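Teaching by hand at Gralaline

In the workshop of Gralaline, computers are opened so that a robot can learn to take them apart. I visited the team in October and spoke with its lead engineer.

"First we moved the arm by hand," she told me. "You hold the wrist and you push. But then your own body is in the way."
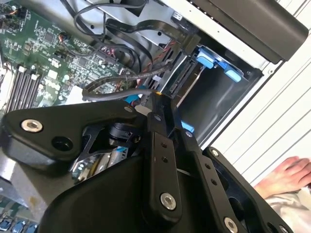 How long does a person need to learn the remote control?

"Around 10 days," she said. "On the first day everybody squeezes too hard. The hand must become calm."

The team calls its task list Collau. It covers drives, memory and cards, and each step is shown again and again.

"We have 400 demonstrations now. We want 1000."

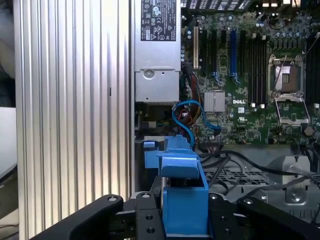 She does not delete the bad ones. "If the operator misses the latch and tries again, I keep it. The robot must also learn how to come back from a mistake."

I asked what is the most difficult part. She thought for a while.
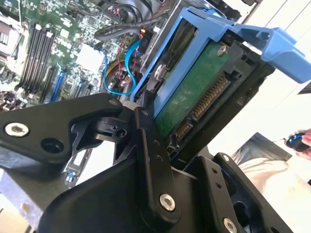
"The cables," she said. "A drive is always the same shape. A cable is lying different in each computer, and the operator decides very fast, without knowing how. I cannot write this decision in a program. I can only show it."

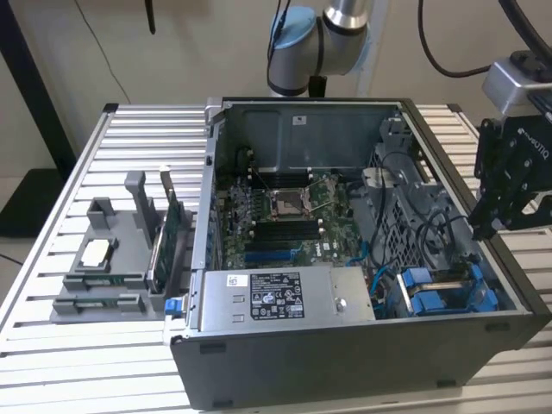
Strachan

Before I left, she let me try the control for a few minutes. My arm was tired very soon. She said that the next group of operators starts after the winter, and that they will work in shorter turns.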